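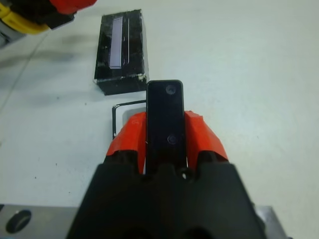 Océane Bouchard weaves with what other people have stopped wearing. For her new show at Wong, a narrow gallery on the second floor of a former shoe store, she cut up 145 work shirts and ran them through a floor loom in strips no wider than a finger. The result is one long cloth that starts at the back wall, drops to the floor, and comes to an end near the front windows, where the last few feet are left unfinished with the warp threads hanging out.

The show is called Ondus. Bouchard says the word came from a label she misread as a child, and she has never gone back to check what the label said.

She did not study weaving. She worked for 10 years altering uniforms for a laundry service, mostly hems and replacement zippers, and she kept the scraps. Collar stands went in one bag, cuffs in another. When the laundry closed its alterations room, she brought the bags home and bought a secondhand loom from a retired teacher two towns over. It took her most of a winter to get it square.

“I knew how cloth came apart,” she says. “I had to learn the other direction.”

The shirts in Ondus are mostly blue and gray, and from the doorway the piece could pass for a plain rug. Closer in, it gets busier. There are buttonholes all through it, some with the stitching pulled loose. A stretch near the middle has a faint yellow cast from shirts that had been stored near a window. Bouchard left the pocket seams in, so the surface rises in small ridges, and along one side the edge wanders in and out by an inch or more.

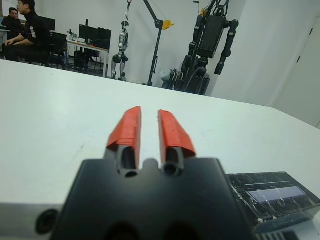 Marlene Lemieux, who runs Wong, first saw the cloth in February, when it was still rolled up on Bouchard's porch under a tarp. She had gone to look at a group of smaller pieces and asked what was under the tarp on her way back to the car. The smaller pieces never made it into the show.

Hanging it was slow. The ceiling at Wong is old pressed tin and won't take much weight, so the cloth is held by a steel bar bolted to the brick. Lemieux wanted spotlights. Bouchard wanted the windows and nothing else, and for now she has won, though it means the gallery closes earlier on dark afternoons.

There are 2 other works in the back room, both older. Rusta is a square panel made from shop rags, stiff enough to stand on its own. Zurkel is a coil of braided shirt collars on a low shelf — visitors tend to walk right by it, and it may be the best thing in the building. The braid is tight and even, and the points of the collars stick out all the way around.

Bouchard has already started another long piece, this time with bedsheets. She finds them harder. They have been washed so often that the strips tear under tension, and she has had to rethread twice.

Ondus opens 06/05/2025. Admission is free, and the stairs are at the side entrance.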